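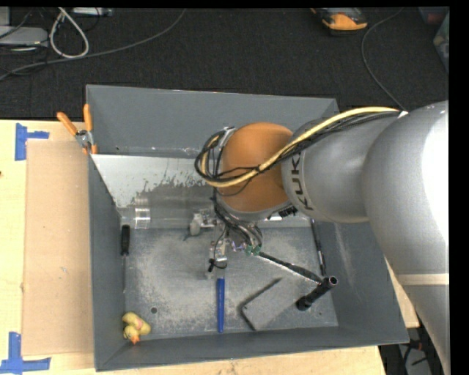 The picking cell, with the duck in its corner.

Rule 6

The rule book of the Prollelgate workshop had one rule that I did not understand, and it was Rule 6. It said: "Before the arm moves, the operator will say aloud what is in the bin."

I came to Prollelgate in July, from the Ronau plant, where I was a safety inspector for doors. Doors are simple. A door is open or it is closed, and there is a paper for each case. My new work was to read all the rules of the workshop and to write which of them should stay. The owners wanted a shorter book. They had bought a new planning program, called Ultar, and they believed that many of the old rules belonged to the time before it.

Most of the rules I could judge from my desk. Rule 2 said that the speed must be reduced when a person stands inside the line. This stayed. Rule 4 said that the log must be written in ink. This did not stay. But for Rule 6 I had to go down to the cell.

The operator on that shift was an older woman. She did not stand up for me. She looked into the gray bin and she spoke, in the voice of a person who reads a shopping list to herself.

"Screwdriver, along the left wall. Blue stick, in the middle. Black tube, to the right. Clear container, at the back. Duck."

Then she pressed the key.

I asked her who was listening. She said that it was not written in the rule that someone must listen. I asked if the program did not already know what was in the bin. She said yes, it made a very good list, and it was ready before she could open her mouth.

"Then why do you say it?"

"Because it is Rule 6," she said, and she was quiet until the cycle was finished.

I stayed all that shift and the next one. I learned from the log that she had worked 906 cycles in this cell. The old log, in ink, gave a little more than this screen did. Next to each cycle there was a small box for Rule 6, and a few of the boxes had a word beside them. "Glove." "Ring." "Glove again." One time, in very small letters: "Hand, Lodhi shift." After this word there was no more writing on the page, and the next page began with a different date and a different pen.

I turned the book toward her and put my finger under the line. She read it and turned the book back to me.

"The list was good on that day also," she said. "The man was reading the list. He was not looking in the bin."

I went up to my desk and wrote my report. I gave Rule 4 back its ink. Under Rule 6 I wrote that it should stay, and in the space for the reason I wrote several sentences and removed them. The form would not close with an empty space, so I put there the word "duck," and it closed.

In the morning the owners sent the report back to me with one question mark, beside the duck. I took it down with me to the cell. She was already at the bin, beginning with the screwdriver, and I waited at the line until she had said everything.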